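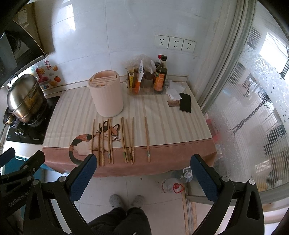

Aug 23, 2026 - the voicemail count

The mailbox on the parade line was full again this morning. Capacity is 200 messages at three minutes each. I cleared it Friday night, so it filled in under two days. Exported everything as audio, renamed by timestamp, then wiped it.

Background, for whoever reads this later. In June the town of Floruswood printed 4000 refrigerator magnets with the public works number on them. Two digits were swapped. The number on the magnet is mine. It has been mine for 9 years and I do not intend to give it up, so I set up a forwarding rule: unknown callers go to a second line with a greeting that gives the correct number and invites the caller to leave a message anyway if they feel like it. I added the last part without much thought. Most of the traffic is due to the last part.

Fiifi Alhassan from the weekly paper wrote it up, and after that the calls stopped being local. Total as of noon is 3000 and change. I have been sorting them by type in a spreadsheet. Potholes and missed trash pickup are still the largest group. Next come birthday greetings, which I can't explain, my birthday being in the winter. Then songs. One man in Neves has called every evening this week to read me the soil temperature at two depths. His readings are consistent and I have started logging them in a separate tab.

The transcription service (Janent) handles clear speech well and fails on anything sung. It rendered a full verse of a sea shanty as a complaint about a storm drain. I corrected that one by hand. It also cannot process Vukodov, the parrot who calls with his owner on speaker. Those are filed under Other.

The town clerk phoned, on the right line, to ask whether I wanted the magnets recalled. I said a correction sticker would be cheaper and asked for the dimensions of the blank area under the number. She is going to measure one tomorrow and call back.

To do: raise the message limit, shorten the greeting from 22 seconds, move the audio to the larger drive. Also answer the woman who asked if her oak limb is the town's problem or hers. It is on the sidewalk side - the town's, I think - but I want to check the ordinance before I tell her so.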